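Ticket: Tote returns, bath and body line, snagged mesh poufs
Site: Zistard, returns bench
Opened by: Eun-seong Bae
Opened: 11/18/25
Priority: normal
Status: resolved, monitoring

Problem
Mesh bath poufs are coming back from the bench with pulled loops. The damage shows up at regrade, after the item has shared a tote with bottles and other bath goods. The poufs are graded as resalable on intake, then fail on second inspection. Bottles in the same totes pass.

Environment
Gray totes with sloped sides, one tote per customer return. Light wood bench top. Mixed contents, loose, no dividers. Tote supplier is Derkach. Shelf labels come from the Skanadex printer.

Log

Entry 1, E. Bae
Pulled seven poufs from the reject shelf. Six have a loop drawn out of the outer ruffle. The remaining one has an undone center cord, a different fault, and was set aside. No cuts or melted strands on any of them.

Entry 2, E. Bae
Checked totes for burrs. Ran a nylon stocking over the inner walls, floor and rim of each tote on the bench. Snagged on two, both at the rim where the molding flash was left on. Trimmed the flash with a deburring blade and repeated the test. No snag.

Entry 3, E. Bae
Rim flash does not explain everything. Some of the rejected poufs were never in those totes according to the tote log. Looked at bottle caps next. Flip caps with a thumb notch will catch a mesh loop if the pouf is pressed against the cap and then lifted. Reproduced by hand on the second try. Screw caps did not catch.

Entry 4, Drundeo support (by email)
Asked whether the poufs are compressed under other goods. Suggested mesh items go in first, to one side, with bottles lying down at the opposite side. Suggested not hanging poufs by the cord from the tote rim.

Entry 5, E. Bae
Tried the layout from entry 4. Pouf against the left wall, bottles in the lower right corner with the rest of the contents. Bottles laid at a diagonal take up less of the floor and leave a gap to the mesh. Totes were carried to regrade by hand and the contents stayed apart. No new pulled loops in the batch.

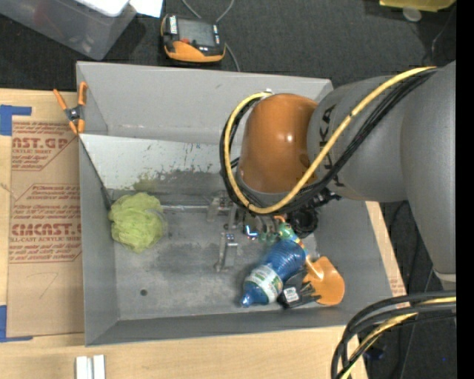
Fig. 1. Tote with pouf at left wall, blue bottle on the diagonal at lower right.

Entry 6, E. Bae
Changed the bench instruction sheet:
- Mesh goods at the left wall, ruffle not folded under.
- Bottles lying flat, lower right, caps away from mesh.
- Close flip caps fully before the bottle goes in.
- Feel the tote rim. Sharp edge, pull the tote and tag it.

Resolution
Two causes found: molding flash on tote rims, and open or notched flip caps in contact with mesh. Flash removed, layout changed. Derkach has been sent the tote numbers. Recheck in January, then close.

Comments (3)

packbench_r
We had the same thing with laundry nets. Ours was the rim too. A stocking works better than a cotton glove for finding it.

Tilly
Does a pulled loop have to be a reject? You can usually work it back in with a crochet hook.

E. Bae
Tilly: fine at home, but a worked-back loop still fails our regrade. They go to the staff shelf.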